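Sink work, end of month notes

Carrying on from the last page. The November sheet is closed. 992 recordings came off the sink stations, 865 passed the check and went to Zupan for training. The rest mostly failed for one of the reasons we already know: a marker cube covered by the cloth, or the item out of view behind the faucet for too long. Two batches were thrown out whole when the clocks on the left and right grippers drifted apart. That one is mine to fix.

What I wanted to write down is less about the count and more about how the job has moved since the spring. Back then everybody here did actual washing and sorting for the Omow contract, by hand, in gloves. Now there are nine of us on the sinks and the same tasks are done holding grippers, so that the arm at Wonell can be taught from them. Same hat, same pan, same cloth. Anyone who was fast with their fingers had to get slow again. Jasmina Vukčević was the quickest on the old line and says her first week on grippers felt like washing up with two clothes pegs.

Things that changed for people, as they came up at the bench:

Work is in 30 minute blocks with a swap after each one. On the old line you stayed put until the crate was empty. Most prefer the blocks. Panagiotis Živković does not, he says he has just found his rhythm when he has to get up.

Everyone sits. Better for backs, worse for wrists. The pinch takes more effort than you expect, and the weight of the cube is out past your hand.

There is no talking target per hour anymore, but there is a reject rate next to your initials on the sheet, and people look at it. I would like to take the initials off. Have asked. 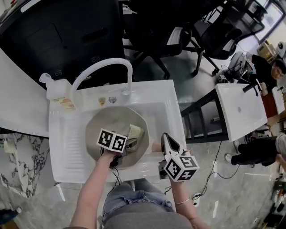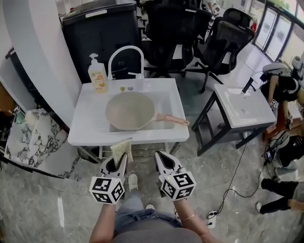 The white sink with the ribbed side, grippers in both hands. Hat in the first, pan in the second.

Wonell, 30th November

Over here for the arm trial, writing this up at their table.

The arm ran the pan task this morning on the Dridance model, the version trained through last week. It gets the cloth into the pan more often than not and makes a fair circle on the flat part. It is poor at the edge where the side rises. I think I know why. When we do it ourselves we tip the pan a little with the other hand without thinking about it, and the people who do that most are also the ones who cover the marker, so their takes get rejected. We have been throwing out the good technique along with the bad recordings. Need to go back through the rejects with this in mind before anything else is recorded.

Soft items are worse. The arm treats the hat as if it had one shape. It grips the brim, waits, and lets go when the brim folds. Sparkly fabric also gave it trouble, the grip point jumps around on it. The team here asked for more variety in how the hat starts: brim up, brim down, flattened, something already sitting inside it. Fine by me, that breaks up the day for people too.

Had a longer talk with Wonell's shift lead about what happens on their floor once the arm stays. Their plan is that one person minds the sinks and sets out items, and the others move to inspection and packing. No one is being let go, and that is in writing, but inspection is a different day. You stand, you look, you decide, and you do not touch much. Two of their people told me at lunch that they would miss having their hands in something. I said our crew had said close to the same thing about the grippers, from the other side.

Also worth noting: their people had never seen how the recordings are made. They assumed the arm was programmed line by line by somebody at a desk. When I told them it learned from people sitting at a sink with a cloth, the questions got much more practical — which hand first, how hard do you press, why not just hold the pan by the handle. I want to bring one or two of them over to sit a block with us. Jasmina has said she would show them.

To do when back:
Go through the pan rejects, pull the ones with a tilt, see how many can be saved.
Clock sync on the grippers, check before each block until it holds.
Start positions for the hat, write a short list and tape it by the stations.
Wrist breaks. Ask Panagiotis what length of block he would want, and try it with him for a week.
Initials on the sheet, ask again.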